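**1/** 看完了Wistari那份《桌面机械臂操作规范（试行）》，37条。先说结论：里面我愿意签字的有3条，剩下的大半我不知道怎么查。想到哪写到哪，分几条发。

**2/** 第一条就写“操作前应确保环境整洁”。整洁是什么？谁看？看完写在哪里？我做了这么多年流程审核，见到“确保”两个字就头疼。一份规范里“确保”出现得越多，现场能拿出来的记录越少，屡试不爽。

**3/** 再看第六条，“末端执行器应以适当力度夹持工具”。适当。我把这句念给在Kistberg调设备的朋友听，他回了我一个句号。

木勺柄这种东西，中间细两头粗，表面又光，你夹在哪个高度，结果完全两样。规范里对夹持位置一个字都没有，倒是花了半页讲操作员的工牌要别在左胸。

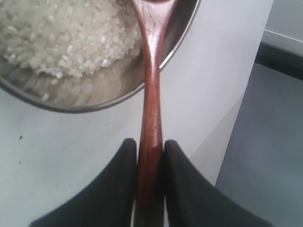
Wing-sze Shek在下面回：夹持位置没法写死啊，勺子换一把尺寸就变了，写了反而逼大家造假填表。

**4/** 回楼上。同意不能写死数值。但可以写“由谁定、定了记在哪、换工具之后要不要重新定”。这三件事跟勺子多长没有关系。规范管的就是这个，数值是作业指导书的事。现在的问题是两份文件互相推，规范说“详见指导书”，指导书说“按规范执行”。我打印出来并排摆着看的，真不是编段子。

**5/** 有人私信问我是不是对Wistari有意见。没有。去年Moreira那版我骂得更凶，那版连急停按钮离操作员多远都没提，只说“应便于触及”。便于谁触及？一米九的和一米五的，坐着的和站着的，都叫便于？

**6/** 说到急停。这版倒是进步了，要求每班开工前按一次并且签字。这条我服，3条里面的头一条。好在哪里：动作明确，频率明确，留痕。审核的人翻本子就知道做没做。

当然也有人会一口气把一周的字签完。笔迹、墨色、斜度一模一样，翻两页就看得出来。这种事规范管不了，得班长去管。

**7/** 第十一条到第十九条讲“物料与器具的摆放”，我看得最仔细，因为这是最容易写成废话的一段。果然。“器具应摆放于合理位置，不得影响机械臂运行。”

什么叫不影响？臂是空载走一遍不碰，还是夹着东西走一遍不碰？这两个包络差得远了。夹一把长柄勺，等于手臂凭空多出一截。很多碰撞记录写的原因是“操作不当”，我翻过之后发现是空载示教、带载运行，中间没有人重新走过一遍。把账算到操作员头上，我是不认的。
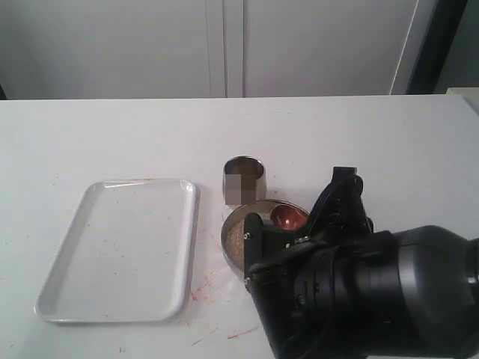 所以我的建议一直是：凡是夹持工具的任务，摆放检查必须在夹着工具的状态下做，低速，走完全程，手放在急停旁边。写成一句话，不到五十个字，比第十一到第十九条加在一起管用。

低速是多少？定一个数，写进去。不要写“较低速度”。

**8/** 刚才有人提到Grotine的做法，说他们每换一次器具就在桌面贴定位胶带。我见过。胶带本身没毛病，毛病在旧胶带没人撕。三个月后桌上四种颜色叠着，新来的看哪条？有胶带就要有撕胶带的规定，写一半等于给后面的人挖坑。

**9/** 培训。规范要求操作员“接受充分培训后上岗”。后面附了个课时表，总共270分钟，里面讲公司历史和设备发展史的占了一大块。实操呢，“视情况安排”。

我不反对讲历史。我反对用讲历史的时间去凑“充分”。培训够不够，看的是这个人能不能独立完成一次异常停机后的恢复，做一遍给我看就行了，PPT看了几页跟这个没关系。

**10/** 也别一味说人家不好。第二十二条讲交接班，要求上一班把未完成的动作写清楚，工具夹在什么状态、程序停在哪一步。这是我愿意签的第二条。以前多少事故就出在交接那五分钟里，接班的人以为夹爪是空的，上去就复位。

想加一句：写清楚之后，两个人要一起站在设备前面看一眼。只看本子不看设备，本子写得再漂亮也是纸。

**11/** 接着说我最不信的一条，第二十六条，“清洁”。
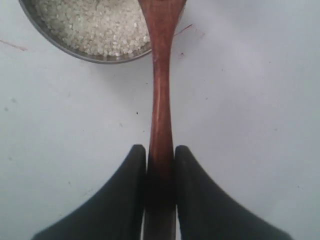 清洁条款写得好不好，我有个土办法：随便找一张在用的台面，照着条文判一次，看两个人判出来一不一样。条文说“台面应无明显污渍”。好，像白台面上有几道发红的痕迹，碗边上、勺子边上都有，算不算明显？生产的人会说这是旧印子，擦不掉，不算。品质的人会说管你新旧，看得见就算。两个人都能引用同一句条文，那这句条文就没写完。

我要的是这样写：擦拭后仍存在的痕迹，登记位置，拍照，由谁批准继续使用，多久复查一次。擦得掉的擦掉再开工。浅色台面和深色台面分开写，因为浅色的什么都藏不住，深色的什么都看不见，后者其实更该担心。

**12/** 还有人说，实验和演示用的台子又不出货，何必这么严。这个理由我听过太多次。习惯是在不出货的时候养成的。演示台上随手放的东西，搬到产线上还是会随手放，人是同一批人。

再说了，涉及食材的任务，颗粒会不会跑到关节缝里、会不会跑到地上让人滑一下，跟出不出货没关系。整份规范37条，“散落”这个词一次也没出现。搜过两遍。

**13/** 附录更有意思。附录B列了594个检查项。我第一反应是看错了，翻到最后一页，编号确实到594。

做过现场的都知道这张表会变成什么：一个人，一支笔，一列勾，从上划到下。检查项多到一定程度，检查这件事就没有了。你要我选，我宁可要十来个真的会停下来看的项目，每项写明不合格怎么办。附录B里“不合格怎么办”那一栏，通篇写的是“及时处理”。

**14/** 有个细节可以说明这张表是坐在办公室里写的。夹持相关的检查项有“目视确认夹持牢固”。目视怎么确认牢固？牢固是受力状态，眼睛看到的是接触。两片指头贴着柄的两侧，看着都挺紧，一提就转的我见过不少，圆柄尤其爱转。

要确认，就写动作：夹住后低速抬起，停住，看工具有没有下滑或者转动，再放回去。能照着做的才叫检查项，否则叫心愿。

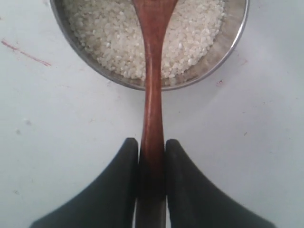 Hiba Bitar觉得这样要求太理想化：小团队就两三个人，边写程序边操作，每次都抬一下停一下，一天下来正事做不了几轮，最后还是会跳过。

**15/** 这个反对意见我认真想了。她说的情况存在，我也不想装作不存在。我的答复是分场合：同一把工具、同一个夹持点、中间没松开过，不用每轮都做。换了工具，松开过，停机过，做一次。把触发条件写清楚，小团队也负担得起。

至于“最后还是会跳过”，会的。那就把跳过也写进去：谁可以决定跳过，跳过要留一行字。允许跳过但要署名，比禁止跳过然后大家偷偷跳，我更能接受。

这点上她没完全被我说服，我也没指望一条帖子说服谁。

**16/** 第三条愿意签的忘了说。第三十一条，任何人都可以叫停，叫停的人不需要先说明理由。写得干干净净，没有“原则上”，没有“视情况”。我怀疑这条和前面那些不是同一个人写的。

不过我要看的是叫停之后发生什么。要是叫停一次开三小时检讨会，第二次就没人叫了。条文后面应该跟一句：不得因叫停追究个人。目前没有。

**17/** 有人问能不能给一份“正确的规范”。给不了。别家的规范抄过来多半是死的，里面的人名、岗位、设备都对不上，抄完还得花更大力气去改。你要是非得抄，抄结构：谁，什么时候，做什么动作，记在哪，不合格找谁。每一条都拿这五个问题过一遍，过不去的先删，删完看还剩多少。

我拿Wistari这版试着过了。前面说了，剩3条。

**18/** 还有两处小毛病，顺手记一下。第八条和第二十九条对“操作员”的定义不一样，一个包括写程序的人，一个不包括。出事的时候这就是扯皮的地方。另外目录页码从第四章开始全错一页，说明定稿之后没有人从头翻过。

**19/** 意见稿我已经发给他们了，按条号写的，附录B单独一页。收到回执，写着“将酌情采纳”。

酌情。行吧，等下一版。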